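Werkstatt > Notizbuch > Textil > Tücher und Lappen
Drucken | Per E-Mail senden

26.07.2020, Eintrag Tücher, Fortsetzung

Stand der Dinge: Der Stapel »weiß, noch brauchbar« ist wieder kleiner als der Stapel »weiß, war einmal brauchbar«. Lambros Spanos hat die Ware aus Tivport gestern durch die Maschine gejagt, 40 Grad, kurzes Programm, und danach einen Zettel hinterlassen, auf dem nur »na ja« steht. Ich habe den Zettel abgeheftet. Er ist unser bisher präzisester Messbericht.

Heute also Falten. Die Vorgabe ist bekannt: Tuch aus dem Korb, glattziehen, zur Hälfte, noch einmal zur Hälfte, Kante auf Kante, auf den Stapel. Klingt nach einer Arbeit für Kinder unter Aufsicht. Ein Tuch, das zusammengeknüllt daliegt, hat allerdings keine Ecken, jedenfalls keine, zu denen es sich bekennen würde. Man zieht an etwas, das wie eine Ecke aussieht, und hat eine Falte in der Hand. Man zieht an der Falte, und es war doch der Saum, nur aus der Mitte der langen Seite. Lambros behauptet, man müsse das Tuch einmal am höchsten Punkt anheben und hängen lassen, die unterste Spitze sei dann immer eine Ecke. »Immer« habe ich in seinem Eintrag mit Bleistift unterstrichen und ein Fragezeichen danebengesetzt. Er hat das Fragezeichen ausradiert.

Zur Sorte: Die Eltis-Tücher liegen nach dem Waschen brav und sind dafür dünn wie ein Versprechen. Die von Tveit sind dicker und haben einen Saum, den man mit den Fingern findet, ohne hinzusehen, nur behalten sie jede Knitterfalte bis zur nächsten Inventur. Für die Falterei würde ich Tveit nehmen, zum Wischen Eltis. Bestellt wurde natürlich in Tivport, weil dort noch ein Gutschein offen war.
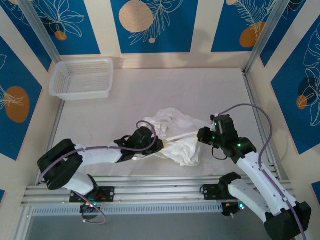 Abb. 2: Weißes Tuch auf der hellgrauen Platte, links hinten der leere Korb.

Zwischen den Griffstellen spannt sich ein kurzes Stück Stoff, der Rest bleibt Knäuel, und vorne hängt ein Lappen herunter, der sich an der Sache nicht beteiligt. Von Kante auf Kante kann man da noch nicht reden. Notiz für später: Der lose Zipfel ist vermutlich der interessantere Anfang, jedenfalls nach der Lehre Spanos.

Der Korb. Wir hatten im Juli schon einmal darüber gestritten. Ich bin weiterhin für den durchscheinenden mit den Gitterwänden, da sieht man von der Seite, ob noch etwas drin ist. Lambros ist für den alten mit den geschlossenen Wänden, weil sich die Tücher im Gitter verhaken könnten. Verhakt hat sich bei mir bisher eines, und das hatte schon vorher ein Loch. Der Gitterkorb bleibt, und zwar in der Ecke links hinten, damit er beim Glattziehen nicht ständig im Weg ist.

Was sonst noch auffiel:

- Weiß auf Hellgrau ist für die Augen eine Zumutung. Nach 16 Tüchern weiß ich nicht mehr, wo der Stoff aufhört und die Platte anfängt. Ein farbiger Saum wäre ein Segen, steht auf der Wunschliste unter der neuen Kaffeemaschine.
- Weichspüler weglassen. Die Tücher rutschen sonst vom Stapel, sobald jemand die Tür zumacht.
- 3 Stück aussortiert, Saum offen. Sie liegen im Duvel-Karton unter der Werkbank. Im Karton ist kein Bier mehr, bitte nicht nachsehen und enttäuscht sein.

Noch offen: ob wir die fertigen Stapel nach Größe oder nach Sorte ins Regal legen. Ich lege nach Größe, Lambros nach Sorte, und wer zuletzt am Regal war, erkennt man sofort. Morgen die restlichen Tücher aus Tivport, diesmal gleich nach dem Trockner und nicht erst, wenn sie sich im Beutel auf eine Form geeinigt haben. Bügeleisen ist beim Nachbarlabor, bitte zurückholen.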